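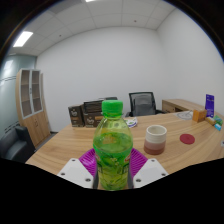 From: Jussara Fagundes
To: Zitidance list
Date: 30 Aug 2020
Subject: Re: Holanda hall floor, and shoes for September

Hi everybody,

Sorry for going quiet this week, I had my sister's kids here and got exactly nothing done. Catching up now with a pot of coffee. Josué wrote on Thursday:

> Quick one before I forget. I went by the Holanda hall to
> look at the floor and they have put some kind of new finish
> on it. It felt a lot faster than it did in the winter. I tried
> a few spins in my old suede soles and nearly ended up in the
> coat rack. Has anyone else danced on it yet? And do we
> still want to do the whole first evening there, or go back
> to the parking lot behind Skondska where at least nobody
> slides?
>
> Also, what is the plan for music? I have 814 tracks in the
> folder and half of them have no titles.
>
> Josué Nogueira

OK so, the floor. Yes, I've danced on it, for maybe twenty minutes, when I dropped off the speaker cables. It's fast! I liked it, but I grew up skating, so don't go by me. The couple who run the hall told me the finish needs a few weeks to settle and they're asking for no street shoes and please, please no powder. Somebody (not one of us, I think it was the wedding people) put talc down in July and they had to mop it three times.

What I'd suggest is this. If you have rubber-soled practice shoes, bring those as well as your regular ones. Brush your suede the night before, and really brush it, not two strokes in the car like I do. A wire brush from the hardware store works just as well as the fancy one. If you're still slipping, a barely damp cloth by the door will help for a song or two and then you have to do it again.

I'm against the parking lot. I know it was fun in June, and I know the air is better, but my knees hurt for days and I wore a hole right through my left toe. Asphalt is for cars. The hall has those big doors on both sides and they've promised to leave them open the whole evening. With people spaced out and everybody keeping one partner, I'm comfortable with it. If you aren't, stay home and no hard feelings at all, we'll be doing this for years.

I did some thinking about the order of the evening too, with my drink going warm next to me.

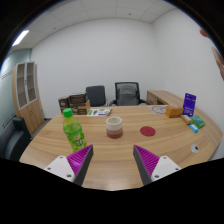
Green drink, green cap, big table.

So, first the long slow set, because we're all rusty and half of us haven't danced with anyone but a kitchen chair since March. Then a break, then the figures. I'd like to go back to the Tovitz in its old form, the one with the turn at the end of the second phrase and not the start of the third. I know the video that's been going around does it the other way. The video is wrong, or at least it's not how I learned it, and I'm happy to argue about this for the rest of the year. Josué, you learned it from the same people I did, back me up.
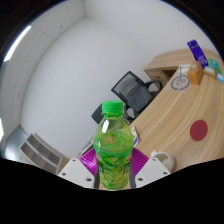
Then we finish with the line dances, which everyone can do from their own spot anyway, so that's the easiest part to plan.

Now the music. Josué, 814 tracks is too many, my laptop will cry. Can you pull out only the ones between slow walk and medium, and leave the polkas for October or whenever? I can sit and name the untitled ones if you send me them in batches. I'm good at it, I only need the first few seconds of the accordion. The ones I don't know I'll put up here and we can make a guessing game out of it.

Money, quickly. We have 513 in the kitty after paying for the speaker repair, and the hall is asking 600 for the season. So we're a little short but not in a scary way. If everyone who's coming puts in whatever they'd have spent on the summer weekend we'll be fine with some left over for a second microphone, the current one has a crackle you can hear from the street.

Last thing, I still have somebody's black shoe bag from the spring, with a pair of character shoes in it and one lonely sock. Size 8, I think, the number is mostly worn off. It's been riding around in my trunk for months. Tell me if it's yours and I'll bring it.

Write back about the floor if you've been on it, and about the Tovitz if you must.

Hugs,
Jussara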